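We use cookies to remember your preferences and to see which pages people read. Accept all / Manage settings

A day at the Votach open house in Finville, with more grippers than I could carry

I had been meaning to get to one of these for years, and every September something came up, so when the notice went around this time I wrote it on the kitchen calendar in pen and told everybody at work that I would not be answering the phone. Finville is a longer drive than it looks on the map. The highway part is easy, but then you have the stretch along the river where the speed limit changes every half mile, and I got behind a truck full of pumpkins and stayed behind it until the turnoff. I pulled into the lot at ten minutes to nine, which turned out to be plenty early, and there was coffee.

For anyone who hasn't been, Votach has the old Charbonneau building, the long brick one by the rail spur where they used to make furniture hardware. The ground floor is the workshop and the upper floor is offices and a couple of training rooms, and for the open house they let visitors wander through nearly all of it. You sign in, you get a sticker and a folded map, and after that you are on your own until the talks start. I like that. I have been on tours where you are walked past everything interesting at a trot, and this was the opposite, almost too relaxed (I never did find the second stairwell on the map).

I should say where I am coming from. I run the small parts side of a shop that does packing and light assembly, and we have one arm, which we bought used, and a two-finger gripper that came with it. It picks up boxes very well. It picks up anything that isn't a box with a good deal of complaining. So I went with a fairly selfish list of questions, most of them about fingers and pads, and a few about cameras, and I wanted to put my own hands on as much as they would let me.

The first hall was arms. They had four of them set up on benches behind low rails, all doing the same job, taking little plastic bottles out of a tray and standing them up on a turntable, and you could go from one to the next and compare. I stood there longer than I meant to. The fastest one was not the one I would have taken home. It got to the tray quickly and then sat and thought about it, while the slower arm beside it moved in one easy sweep and never seemed to stop. The man running the bench told me most of that was the controller and the way the moves had been blended together, and he slowed it down on the screen and showed me. He also let me push one of them around by hand in its free mode, and I was surprised how much the joints differed. One felt like pushing a shopping cart and another felt like pushing a shopping cart with a bad wheel, and that was the more expensive of the two. I am not going to print which, as I only had it for a minute and it may have been set up for a heavier load than it was carrying.

The controllers were in a side room with the lights turned down, I suppose so you could read the screens. I am less use in this department. What I can tell you is that there were teach pendants with real buttons and there were tablets, and I went back and forth between them trying to save a single point in space and come back to it. I was quicker with the buttons every time. A young woman next to me, who I think was a student, was quicker with the tablet every time, so take that for what it is worth. We both liked the big knob. One pendant had a plain turning knob for nudging the arm a little at a time, and there was a line for it all morning.

Lunch was sandwiches from the place across the road, and very good ones, and I sat with two people from Firstead who had driven even farther than I had. Firstead does kitchen and catering equipment, and they wanted to know about grippers for crockery, and we ended up going around together for most of the afternoon. I was glad of the company. They asked better questions than I did.

The grippers were the reason I came, and they were laid out down the whole length of the back hall, sixteen of them by the printed sheet, with a box of odd things to pick up at each station. There were vacuum cups, big ones and tiny ones, and a soft gripper with three fingers that closed like a sleepy hand, and quite a lot of two-finger designs, and a thing with a bag of grounds inside that squashes down over an object and then goes stiff. I had read about that last one and never touched it. It is great fun on a doorknob and no good at all on a sheet of paper.

The vacuum people had the easiest time with flat glazed things, naturally, until somebody handed them a plate with a raised pattern and the cup wouldn't seal. They changed it for a softer cup with a bellows and that held, though you could hear the pump working. My friends from Firstead wrote that down. Their dishes mostly have some kind of embossed edge, and they said a noisy pump in a dining room kitchen would have people complaining within the week.

With the two-finger designs it all came down to the pads, as far as I could tell. Smooth rubber, ribbed rubber, a foam that felt like a wetsuit, a hard plastic with tiny teeth. You could swap them yourself at one station, with two screws to a side, and I must have swapped them a dozen times. On a cardboard carton I couldn't tell any of them apart. On a drinking glass the foam was lovely for slow moves and let go when I gave the thing a quick turn of the wrist. The teeth I would keep well away from anything with a finish on it.

Then there were the hand-held ones, and I want to spend a while on these because I hadn't used one before. You hold the gripper yourself and work the fingers, and there is a camera on it that records what the fingers are doing. I had assumed it would feel like a toy, a litter picker with a cord. It is stranger than that. For the first few minutes I kept reaching as if my own fingertips were out at the end, and I would arrive too high or too far to the side, and have to back off and come in again. Then something settles down in your head and you start leading with the pads.
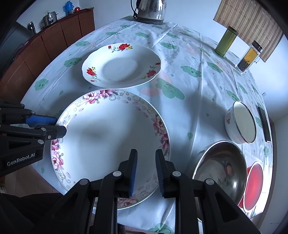 Plates are hard, I found, and I say that as somebody who has dried a great many of them. The rim is the only part that gives you much to hold, and if you come at it straight down you need one finger inside and the other outside, and the outside one wants to get under the edge where there isn't any room. My habit was to squeeze early. The better way, which I was shown twice and managed once, is to line up the rim between the fingers first and leave the squeeze for the very end. Bowls are kinder. A bowl stands up tall enough that you can pinch the wall and lift, and a metal one doesn't mind if you are clumsy about it.

Having a gripper in each hand is another matter entirely. I was all right with the right hand and all right with the left, and the moment I had both I turned into a person patting his head and rubbing his stomach. One of the Firstead pair could do it beautifully. She said she steadied with the left and only ever did the work with the right, the way you would cut bread, and I tried that and it did help, though my left kept wandering off when I stopped thinking about it.

I asked what I would be able to do with the recordings, back in my own shop, and got a long and patient answer. The short form is that it takes a lot of them. For one simple task on one table they like to start with 3000 tries and see where that gets them, and they want the tries to be different from each other — different dishes, different spots on the table, lids on and lids off. I had been picturing an afternoon. We would have to think about who was going to sit and do that, and whether my wrists were volunteering. The hand-held tools are not heavy when you first pick them up. After a half hour mine had gained some weight.

The cameras had a table to themselves at the end of the hall, and by then my feet were going, so I sat down for it. The wide lens is what I would choose for working close in. With the narrow one I lost sight of the fingers whenever I tilted, and you do tilt, all the time. Shiny things gave every one of them some trouble. They had a lamp on a swing arm so you could see the glare slide across a steel pan on the monitor, and moving the lamp a hand's width made more difference than changing the camera did. I have a lamp over our bench that has been in the wrong place since we moved in, and I went home and moved it on Monday.

There was a raffle at the end, for which I held ticket 39, and they drew 9. The prize was a set of pads and a very nice screwdriver. I bought the ribbed pads from the counter on my way out instead, the softer grade, and they do fit our old gripper once you open up the screw holes a touch. It has been picking up jars this week without much fuss, although it still drops the ones with the narrow shoulders if they come down the line crooked.

If you are thinking of going next year, bring a few of your own awkward parts in a bag. Several people had, and the folks at the benches were happy to try them, and I spent the whole drive home thinking of things I should have brought. Parking is free in the back lot, and the sandwiches run out by one.

Related reading
Moving a used arm without a forklift
Our first year with one gripper
What we keep in the spare pads drawer
Notes from the Finville packing fair

Contact | Privacy | Copyright, all rights reserved | Back to top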